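Rernham council staff back outside handling of harassment complaints, survey finds

21 February 2023

Most people working for Rernham Borough Council want complaints of sexual harassment against councillors to be looked into by someone outside the council, according to a survey published today by the Savedon Fair Work Group.

The survey was open to all council employees and agency staff for 44 days, starting in August. The group received 368 completed forms. Of those, 160 came from people who said they had seen or been on the receiving end of unwanted comments or behaviour from an elected member while at work. Only 3 of them had gone on to make a formal complaint.

At present a complaint about a councillor goes first to the monitoring officer, who is employed by the council, and then to a panel made up of other councillors. The panel meets in private. It can ask for an apology or recommend training, but it cannot suspend a member or stop their allowance.

Staff who answered the survey said the main thing putting them off was having to face the same councillors in meetings the following week. Several wrote that they had been advised informally to "leave it until after the elections". Others did not know there was a complaints form at all. 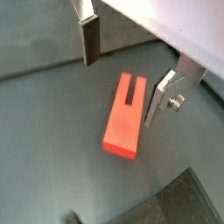 The group is asking the council to make three changes before the new members take their seats. The first is to send every harassment complaint to an outside investigator. The second is to publish a yearly total of complaints and outcomes, with names removed. The third is to let agency workers complain on the same terms as permanent staff – they are currently told to go through their agency.

Evie Cropper, who led the work for the group, said: "People told us they would report this if they thought it would be read by a person with no stake in the result. That is a fairly small thing to ask for. We have sent the full report to all the party group leaders and asked to meet them."

The forms were collected and counted by Liao Research, and no names were passed to the council or to the group. The report was paid for by a grant from the Steron Trust. Printed copies can be picked up from the group's office in Savedon, and a large-print version is available on request.

Savedon Fair Work Group | Press enquiries: contact the Savedon office | © 2023 | Back to top

Comments

millrace: I worked there for years and never saw the form either. Is it on the website?

Tony B: Who pays for the outside investigator? The release doesn't say.

hedgerow9: Agency staff being sent back to the agency has been a problem for ages, and for other complaints as well. Glad it's in there.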